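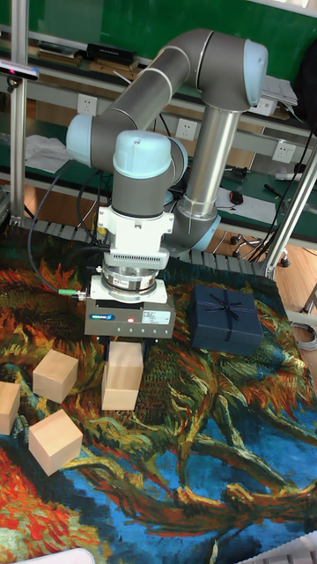
第三节 桌面布置：挂毯、木块、礼盒

适用于Clandorley系列桌面套装。前两节（开箱、核对配件）没看的先回去看，缺件的别往下做，先联系发货方。

3.1 铺挂毯

1. 桌面先擦干净，等干透。潮的时候铺会起印子，深色桌面尤其明显。
2. 挂毯从卷筒上取下，画面朝上，向日葵那幅花头冲着桌子里侧，下摆对着坐的人。方向反了后面全部得重来。
3. 先压后边，再往前推平。手掌推，别用指甲刮，印花面经不起刮。
4. 两侧垂下来的部分尽量一样长。差一点没关系，差一个手掌宽就得重铺。
5. 有折痕的：翻过来，垫一块棉布，熨斗低温，从背面走。不要喷蒸汽。

注意：桌长1,524毫米及以下可以整幅铺开。Grornberg的长桌是1,920毫米，一幅盖不满，中间居中放，两头露桌面，不要硬拉。拉过的布边会卷，收不回去。

注意：印的是枯萎的向日葵，花瓣本来就是锈褐、赭色的，不是褪色。每个月都有人来问，不用退。

3.2 摆木块

木块是原木色，没上漆没上蜡，木纹每块不一样，属正常。

1. 拿出来先摸一遍棱角。有毛刺的用300目砂纸顺着木纹轻轻带两下，擦掉木粉再上桌，木粉掉进布纹里很难弄出来。
2. 木块分散放，不要排成一条线。有正有斜，斜的那几块拿一个角冲着人，好看些，也容易看出是立体的。
3. 块和块之间留出手指能伸进去的空，不然拿一块碰倒一块。
4. 放的时候竖直往下放，松手，不要在布上拖。拖了挂毯会跟着走，前面铺的白铺。
5. 要挪位置也一样，提起来，挪，再放。

注意：不是正方的！有的木块略高一点，竖着放和躺着放看起来差不多，摆完退两步再看一眼。

小心：别用湿布擦木块。没有漆面，水印下去就在那儿了。脏了用干橡皮，或者细砂纸。

小心：家里有三岁以下小孩的，木块用完收走。

3.3 放礼盒

1. 礼盒放右手边，和木块隔开一段。深蓝的盒子压着花哨的画面，颜色够重，一个就行，不要再加别的深色东西。
2. 盒子略微斜着放，不用跟桌边平行。
3. 丝带在盒盖上交叉成X，蝴蝶结打在正中。结要小，两个耳朵拉到一样大，多出来的带尾剪斜口。
4. 要往盒里装东西的，先装再系。系好了再拆，丝带上有压痕，第二次系不平。

丝带系法（第一次弄的看这里）：
 a. 盒子盖好，丝带中点放在盒盖中心。
 b. 两头从对角绕到盒底，交叉，从另外两个对角绕上来。
 c. 在中心穿过第一道，拉紧，但别紧到把盖子边压弯。
 d. 打结，调耳朵，剪尾。

备用丝带在配件袋里，藏青色，细的那卷。宽的那卷是Risedton大盒用的，别拿错。

小心：盒子是深色的，手印很明显。系之前擦手，系完用干的软布抹一遍盖子。

3.4 调光

灯从一侧打过来，木块朝光的面亮一点，盒子前边有一道淡淡的影子，这样就行了。正上方直打会把影子打没，东西看着发平。离窗近的桌子，下午拉一层纱帘，挂毯长期暴晒是真的会褪色，这个不保修。

3.5 收纳

1. 先收礼盒，再收木块，最后卷挂毯。顺序别倒，木块在布上滚下来会磕角，地板也会磕。
2. 挂毯画面朝外卷，套回卷筒。不要折。
3. 木块装布袋，袋口别扎太死，留点透气。
4. 礼盒单独放，上面不压东西。

存放处要干燥。梅雨季节袋里放一包干燥剂，换季的时候换掉。

常见问题

挂毯老滑：背面四角贴防滑点，Van Rooij的或者别家的都行，薄的就可以。不要用双面胶，撕下来带线。

木块摆了晃：多半是底下布起皱，不是木块的问题。拿开，推平，在放回去。

丝带松了：盒盖没盖到底。按下去重系。

木块颜色变深：没上漆的木头见光时间长了都会深，几块一起摆着就深得匀，不要只摆一块。

配件和补件问Uchenna Adeyemi，挂毯尺寸定做问Gijs Visser，起订量约2,000件，零售客户不接定做。本节2024年10月9日改过，9月那版里丝带步骤b和c写反了，手上有旧版的请以这版为准。

下一节：第四节 清洁与保养

本网站使用Cookie以改善您的浏览体验。继续浏览即表示您同意我们使用Cookie。 接受全部 仅必要 Cookie设置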